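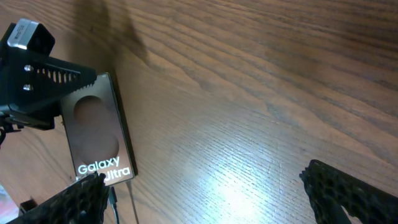

Keep the phone box or toss it? (and other things living on my table)

Forum: Home & Tidying > Small Spaces

walnutwren
Original poster
Hello all, longtime reader, not much of a poster. I'm finally clearing off the big wooden table, the one I love for its wavy dark and light streaks and have hardly laid eyes on since we moved in October. I'm down to the stubborn stuff now, and the item I keep picking up and putting back is the Galaxy Ultra box. The phone has its own life, the charger has its own life, and the box just sits there looking handsome. It's such a nice dark box! It has those big rounded circles printed on the front, and every time I go to flatten it I lose my nerve.

My sister-in-law says a box is a box and it should go. My husband says we'll want it if we ever sell the phone. I can see both sides, which is how I ended up with a hall closet full of boxes in the last place. So what do you all do?

plumb_and_level
Keep it. I sold my old phone on Custala last spring and the first message I got was asking if I still had the box. I did, and I believe it sold quicker for it. It takes up less room than a paperback. Put the little SIM pin and the papers inside so they're all together, and slide it on a shelf on its edge.

marigoldmess
I'm going to disagree, kindly! I kept every one of those for years — phones, tablets, a toaster, the works — and when I finally sold a phone the buyer never mentioned the box. I had moved house with those things 2 times. If you're the sort who really does sell things, fine, keep it. If you're the sort who puts the old phone in a drawer "in case," and I say this with love because I am that sort, then the box is just keeping the drawer company.

walnutwren
Original poster
Oh dear, I am very much the drawer sort. There are old phones in there I couldn't turn on if you paid me.

plumb_and_level
Then sell those too! But I'd still keep the current box until the warranty runs out. Ours had the serial number on the label, and that saved me some squinting when I had to call about a repair.

marigoldmess
Take a picture of the label. Takes ten seconds, and then the box can go.

teacup_harbor
I use mine as drawer dividers. The lid and the base make two trays, and they're sturdier than the ones I bought from Nurkix, which bowed in the middle the first summer. Rubber bands in one, stamps and spare keys in the other. You'd still get to look at it, walnutwren, which sounds like half of what you want.

walnutwren
Original poster
Teacup, you have read me like a book. I think that's the answer for the box, with a picture of the label first so that everybody gets a little something.

Now for the harder part, since you're all being so nice. I also have the painting to deal with. It's an abstract, very bright, blues and turquoise and coral and pink, with long green strokes coming out from the middle that I always take for leaves (my husband sees fireworks and won't be talked out of it). There's a clear upright panel in front of it and some cardboard behind the panel, and I've been going back and forth on what to do with the lot of it.

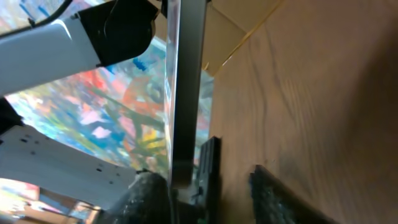 What worries me is that I want it up on the wall over the table before the holidays, and that wall gets a good deal of sun in the afternoon. The framer over at Manninen quoted me for glass that's meant to help with fading, and I nearly fell off my stool. I'm not against spending money on something I'll look at every day, but I'd like to hear from people who've done it. Does it matter that much? Or should I find it a shadier wall and put the money toward a decent shelf?

teacup_harbor
Shadier wall, every time. Special glass slows fading down, it doesn't stop it, and pinks are often the first to go. I had a lovely rosy print in a south window that's now the color of weak tea. If the hallway is dim, a cheerful picture like that will do wonders for it.

plumb_and_level
I'd go with the good glass and the wall you want. You hang a picture where you'll see it. A sheer curtain in the afternoon would help too, and that's cheap.

marigoldmess
For once I'm with plumb! Get the curtain first, though, and see if you still feel you need the glass. Also ask whether they'll do acrylic, which is a lot lighter on the hook if the piece is big. It does scratch, so no paper towels on it, just a soft cloth. I ruined one of mine with a kitchen sponge.

teacup_harbor
I'll hold out for the hallway, but I know when I'm outvoted.

walnutwren
Original poster
Thank you, all of you. The curtain makes so much sense that I'm cross I didn't think of it. I have a length of plain white Flivden sheer in the linen cupboard, never hemmed, so that's my evening spoken for. The cardboard stays where it is until the picture has a hook to go on, and I've told my husband that nobody leans anything else against it in the meantime.

plumb_and_level
Use two hooks, spaced apart. It'll stay level.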